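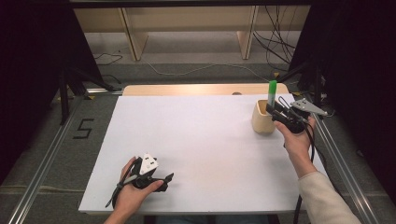
Does a highlighter need to be stored lying flat?
Many chisel-tip highlighters do fine standing in a cup, as long as the cap is on tight. Leave one uncapped overnight and no storage position will save it.

Ravindra Dwivedi keeps his within reach. He edits grant reports at a small office in Galldale, and on a long one he marks 259 pages before anything goes back to the writer. In May he cleared his desk down to a cup and a board, and put the rest of his pens in a drawer. He says he reads faster with less in front of him.

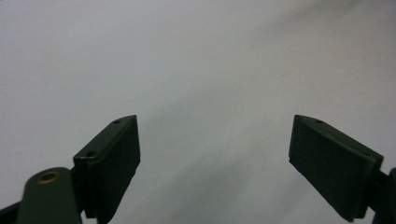

Dwivedi buys his markers at Bansal, a stationery shop two blocks from his office. The manager, Naveen Sengar, stocks 22 highlighter colors and sells more green than he used to. Yellow still leads. Sengar tells customers to test a marker on the paper they plan to use, and to let printer ink dry before they run a tip across it.

A desk cup should be heavy enough to stay up with one marker in it. Wide cups let pens lean, and the leaning ones get knocked out. Dwivedi tried a tall glass first and went back to something short. He wipes out the bottom every few weeks, when ink has collected there.
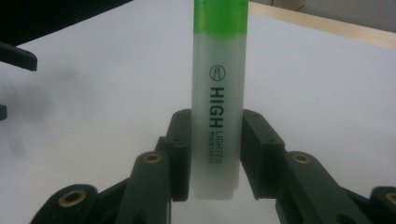
A highlighter with a lime-green cap and a frosted barrel.

Sengar replaces the shop's tester pens every 2 weeks. Dwivedi gets through a green one in a month, sooner when reports are due.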